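2023-03-31

Booking calendar sync, Stundwood cottages and the Sirnard caravans. Entry by me, with notes from Morena and Sigita where marked.

Picked up the double booking problem again this morning. Graziella had two families confirmed for the same changeover at Sirnard, one through our own form and one through the Pirnex channel. Both had paid a deposit. She moved the second family to the larger unit at no extra cost and they were fine with it, but it's the third one since October and she would like it stopped before the summer weeks open.

What I know so far:

- Our form writes to the calendar when the deposit clears.
- Pirnex reads our calendar every 40 minutes.
- Pirnex writes back to us as soon as the guest clicks confirm, with no check first.

So there is a gap where both sides think the week is free. I had assumed the gap was the 40 minutes. It's longer, as a guest on our form can leave the deposit page open for as long as they like and the week isn't held while they do.
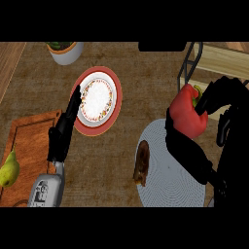

Tried a hold on the week from the moment the form is opened. Worked in the test calendar, but it also holds the week for anyone who is just looking at prices, and Sandro pointed out that most people open four or five weeks before they settle on one. With the hold on, his own browsing blocked most of the early summer at Stundwood. Turned it off again.

Second try: hold starts when the guest has entered a name and a phone number, and drops after 40 minutes if there is no deposit. Same length as the Pirnex read, so the two are at least easy to think about together. Ran the old bookings through it, 296 of them from last season. All of the known clashes were caught. Two good bookings would have been dropped, both from guests who paid late the same evening. Morena thinks a reminder email would cover those. I'd like to see the wording before agreeing.

### Deposits

Separate matter but it came up. The damage deposit is returned within 72 hours of departure according to the terms page, and the return is still done by hand. Agata keeps a list in a spreadsheet. She is up to date, but when she was off last month two returns went out late and we had a complaint from a guest who had stayed at the D'Souza cottage.

Sigita's note: the payment system can release the deposit by itself unless somebody stops it. She would set the release for the second day after departure, in the early afternoon, which leaves time for the cleaning report to come in. If the report mentions damage, the release is paused and Agata gets an email.

My worry is the cleaning reports. At Stundwood they come in the same day. At Sirnard they come in on paper and get typed up when somebody is in the office, so an automatic release there would often go out before we have read anything. Options are a short form the cleaners can fill in on a phone, or leaving Sirnard by hand for now. I'd start with Stundwood only.

### To do

1. Write up the hold rule properly and send it to Graziella. She needs the part about guests who pay late.
2. Ask Pirnex whether they can check our calendar before confirming. They said no last year – worth asking again.
3. Morena to draft the reminder email. Short, one link, no offers in it.
4. Clear the test bookings out of the test calendar. Anything with the reference 2180 is mine and can go.
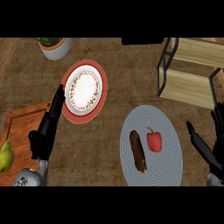 5. Sandro to find out how many of the Sirnard cleaners have a phone they're willing to use for the report form.
6. Sigita to set up the automatic release for one Stundwood cottage and watch it for a few departures.
7. Correct the terms page. It says bed linen is included in all properties and the caravans only have it on request.

### Later, same day

Sent item 1. Graziella replied that she is happy with the hold but wants the guest to see a message saying the week is being kept for them, with the time it runs out. Fair request. The form has room for a line under the dates. I'll use a clock time there; a countdown would need the page to refresh and it's slow enough on a phone already.

Item 4 done. One booking with my reference turned out to have been copied into the live calendar, on the smallest caravan. Removed it and the week is open again.

Pirnex support has a ticket open. No reply yet.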